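What the sticklebacks did while I was making tea
08/11/2025

I have been meaning to write about the fish for ages, and as it's raining and the dog has already been out, you're getting it now. Regular readers will know I spend far too much of my spare time sitting on an upturned crate beside the pond at Grollwood, watching sticklebacks. There are 34 of them in the shallow end this year (I do a proper count every autumn, with a net and a lot of muttering) and I've become very fond of them indeed.

What got me thinking was a talk by Zixuan Fan, who studies how small fish learn where to find food. Her question was a lovely simple one: if one fish knows where the food is, do the others pick it up by watching, or do they just happen to blunder along behind? Those sound like the same thing when you're on a crate with a flask, but they aren't at all. A fish that has learned will go back on its own the next day. A fish that merely followed will hang about looking lost until somebody else sets off.

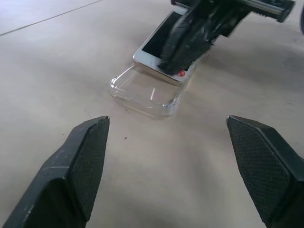

So of course I had to try it at home! I put a little feeding ring by the lilies, always in the same spot, and for 13 mornings I dropped in a pinch of bloodworm and wrote down who turned up first. It was nearly always the same fish, a scruffy male with a nick in his tail. The rest came in a rush behind him, and I was all ready to declare him the professor of the pond.

Then I read back through my notebook and noticed that on the mornings when he was off guarding his patch of weed, the others came anyway, only slower, and in dribs and drabs. I wrote to Weidong Cui, who lent me my first pond book years ago, and he pointed out (very kindly) that they might simply have learned the sound of my boots on the boards. I hadn't thought of that. I'd been feeding them in the same boots at the same time of day and calling it science.

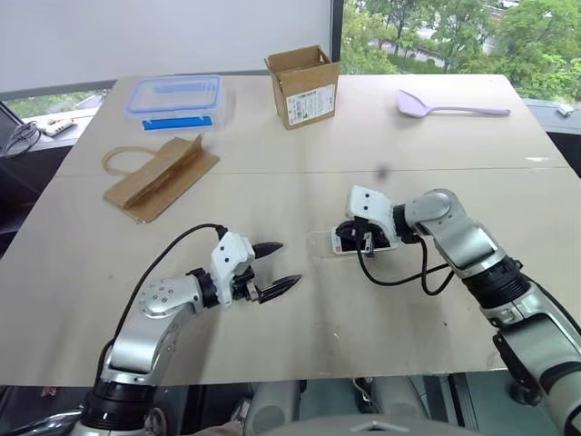
Two arms over the beige table, left gripper open.

My plan for January is to do it again with a bit more care. I'll come to the pond at odd times, sometimes with food and sometimes without, and I'll walk round by the grass so the boards stay quiet. I'd also like to move the ring to the far side once they've settled, and see whether anyone goes on visiting the old place. They do slow down dreadfully in the cold, so it may have to wait for a mild spell, and I can't promise I won't give in and feed them if they look at me in a certain way.

If any of you keep sticklebacks, or minnows for that matter, do write and tell me whether yours come to footsteps. I'd love to compare notes, and I've still got 29 blank pages left in the notebook.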